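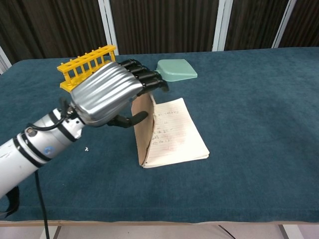 Orest Harasym
Workshop trainer and occasional contributor

I spent most of Wednesday, 14 October 2020 at Larnamness, in the unit they rent on the Dadthorpe road. I had asked to come back in June, when they were still moving in, and was told to wait until they were recording every day. They are now. These are my notes, written up for members who asked what the place is like and whether the trip is worth making.

Larnamness does one thing. They collect examples of hands doing ordinary tasks, and those examples go to train a learning system that is supposed to control a robot hand by itself later on. They don't build the arms and they don't write the learning software. The software side is done by Davotley, who send over a list of tasks every Monday and complain by Friday if the recordings are no good. I was told this with a straight face by Custódio Barreto, who runs the floor and showed me around.

You sign in at a desk by the door, leave your coat and get a short safety talk. Stay behind the tape when an arm is powered. Don't lean on the tables. Don't pick up anything that has fallen, even if it lands on your shoe. The talk took three minutes and I had no questions.

The tables are plain. The one I stood at longest had a teal cloth over it and a light wooden edge at the front. The arm came in over the left side with its cable hanging down past the edge. The hand has a shiny silver back and black jointed fingers, and up close it is bulkier than I expected from the videos. On the cloth they had an open notebook with some handwriting in it and a pale green scraper lying flat toward the back. A yellow rack, the sort you would stand test tubes in, was on top of the hand. The objects come out of bins of household and office stuff, and the mix is changed between sessions.

An operator controls the arm from a few feet away. One recording is called a take. The operator gets a written instruction, such as "pick up the scraper by the neck," does it once, and lets go of the controls. Then a second person marks the take as good, bad or unsure, and the table is set again. The target for one table is 300 takes a day. On the day I visited they were at 38 by the mid-morning break, and Custódio said that was slow but he had seen worse. A cable connector had needed changing first thing.

I asked what happens to the bad takes. They are kept. Davotley wants the ones where the hand misses or drops the object, as long as they are labeled correctly. What they do not want is a take where the operator hesitates in mid-air for ten seconds trying to decide what to do. Those are deleted the same day. New operators produce a lot of them in their first week.

Setting up the table is a bigger job than I had thought. If the notebook is always in the same spot, the system learns the spot and doesn't learn the notebook. So the person resetting the table works from printed cards that say which objects go out and which area each goes in, but not the exact position. They are told to vary the angle. Notebooks are sometimes open and sometimes shut. Custódio said people fall into habits without noticing, and that he could tell who had set up a table by looking at it. He now swaps staff between tables at lunch.

Flat things are hard. A scraper on cloth gives the fingers very little to get under, and a single page is worse. The operators I watched used the thumb a lot, bringing it down first and then closing the fingers toward it. One told me it took her two weeks to stop thinking about her own hand and start thinking about the other one.

Lunch was sandwiches in the side room. Afterward I was shown the review station, which is two monitors and a foot pedal. The reviewer plays each take at double speed and taps the pedal when the object leaves the table. A finished batch is 3000 takes, and it goes to Davotley on a drive by courier. I asked why they didn't send it over the internet and was told the line to the building is bad.

They would not let me try the controls. I had hoped they would. The reason given was insurance, which is fair enough. They also wouldn't say what they are paid per batch or who Davotley's own customer is.

The other firm in the building, Kushnir, does sheet metal, and you hear it all day. Larnamness staff say they stop noticing. I did not, and I would bring earplugs if I went again.

Practical notes. Parking is at the back and fills up by nine. The bus from Dadthorpe stops at the end of the road and it is a ten-minute walk with no sidewalk for part of it. Groups are limited to four. Visits are on weekdays only and you have to write ahead. Wear flat shoes. There is one restroom, past the review station on the left.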